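Filed under: Bench diary

2019-04-04

Spent the morning on the left arm of the Drustholm cell. It faulted twice overnight, both times on the wrist joint, and the log had it at 348 cycles since the last homing. Dalia Bensaid thought it was the encoder. I pulled the cover and found a connector not fully seated, so I pushed it home and put a tie on it.
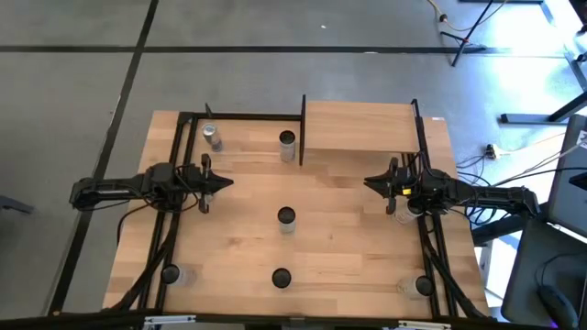 Homing went fine after that. I ran both arms through the short routine with the fingers closed, then started on the cables. The thin one at the left wrist still loops down over the wood, and I don't like it there with cups on the table – one good swing and it will catch a lid. I'll ask Mpho Ngcobo for two more clips. The thick bundle over the rails can stay as it is.

Also wiped down the rails and checked the base bolts. Four were a little slack on the left side, none on the right. Long run tonight, 156 cycles.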